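Bloques de construcción de madera

Tiempo de lectura: 3 minutos

Los bloques de construcción de madera son piezas macizas, casi siempre prismas rectangulares, que se apilan, se alinean o se encajan a ojo, sin clavos ni pegamento. Pocos juguetes dan tanto con tan poco. Un puñado basta para levantar un puente, un muro o una ciudad entera – y para derribarla con el mismo entusiasmo.

Acabados

Se distinguen dos grandes familias: los bloques pintados y los de madera vista. Muchos juegos las mezclan, y el contraste es precioso, con rosas y turquesas vivos junto al beige claro de la veta.

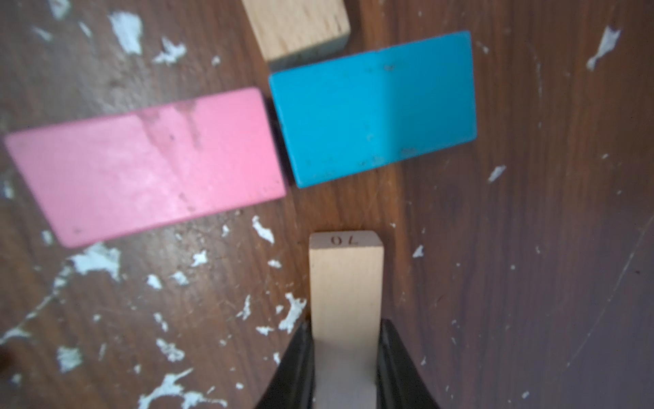
La pintura mate se agarra bien a los dedos, aunque se desgasta antes que el barniz. Con los años aparecen roces blanquecinos y puntitos oscuros, que muchos aficionados prefieren conservar. La madera sin pintar envejece de otra manera: se oscurece poco a poco y suaviza sus cantos. ¡Un bloque viejo bien lijado es una maravilla al tacto!

Medidas y proporciones

En los juegos modulares, el largo suele ser múltiplo del ancho, de modo que dos piezas cortas igualan a una larga. El sistema Nudley parte de una unidad y la combina en tres longitudes. El catálogo Clatska, mucho más amplio, reúne 263 formas, entre ellas arcos, cuñas y medios cilindros. Algunas piezas llevan cifras impresas en la testa, la cara pequeña del extremo, cuyo sentido varía según el juego.
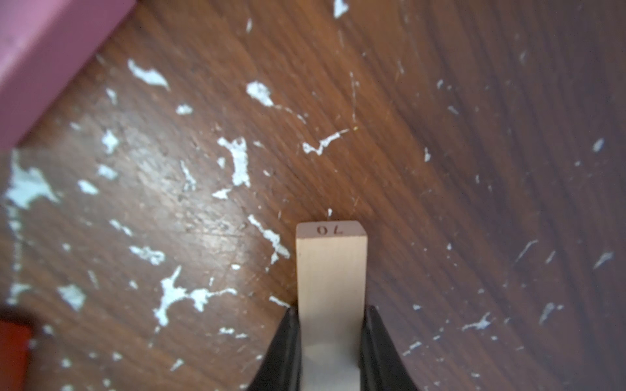
Bloque de madera clara con el número «70» en la testa.

Colecciones

La colección Latuheru conserva casi 1,150 piezas sueltas, ordenadas por tamaño y no por color, lo que permite comparar maderas y desgastes con verdadero deleite.

Actualizado: 2 jun 2022

Artículos relacionados
Peonzas y trompos
Arcos y puentes de juguete
Pinturas para madera
El taller Brarkard

Utilizamos cookies para mejorar su visita. Aceptar | Configurar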